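News > Press Releases > Equipment Planning

Search press releases Enter keyword Go

Vetberg Sets Out Equipment Plan for Two-Armed Laundry Robots

Vetberg today announced a purchasing plan for two-armed robots that handle household laundry. The plan covers 3 years and sets aside funds for up to 80 units, with the first orders to be placed in May.

Under the plan, the company will buy arms and grippers as separate items. Earlier budgets treated each robot as a single purchase, which made it difficult to replace a worn gripper without a new approval. Gripper brackets will now be carried as a yearly supply cost, together with cables and fasteners.

Two suppliers, Grelance and Hajdu, have been invited to submit bids for the arms. Trorkitz will provide service and spare parts under a separate agreement. Bids must state the price per unit, the delivery time and the cost of repair after the warranty ends.

"Our earlier budgets gave close attention to the purchase price and very little to upkeep," said Omolara Tijani, director of equipment planning at Vetberg. "We have asked each bidder to show the full cost of keeping a robot at work in an ordinary home, with furniture, tile floors and other people in the room."

Vetberg based its estimates on 835 hours of laundry work. Hours spent on setup and repair were recorded separately and will be shared with both bidders.
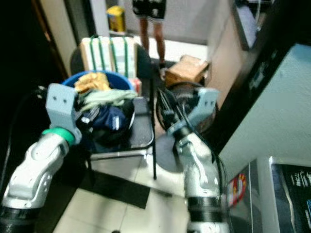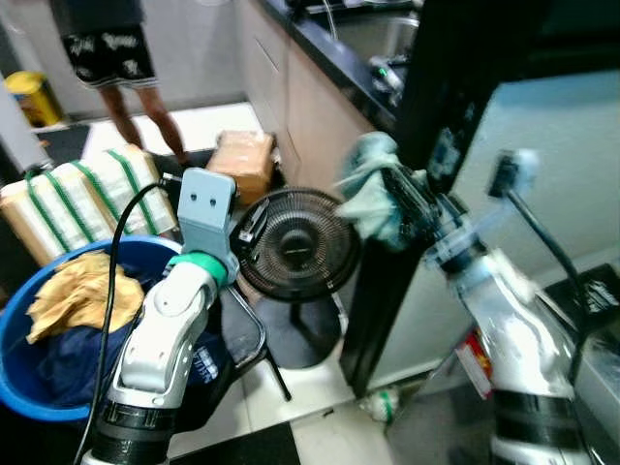 Two-armed robot at work beside a blue basket of laundry.

Each bidder will be asked to supply one unit for a trial of 100 hours before a contract is signed. The trial will use clothing of mixed size and weight, and bidders may not change the layout of the room. Units that complete the trial may be counted toward the first order at the quoted price.

Floor space, power outlets and staff training are budgeted under a separate heading and are not part of the bids. Questions about the bidding process should be sent in writing to the Vetberg equipment planning office. Answers will be sent to both bidders at the same time.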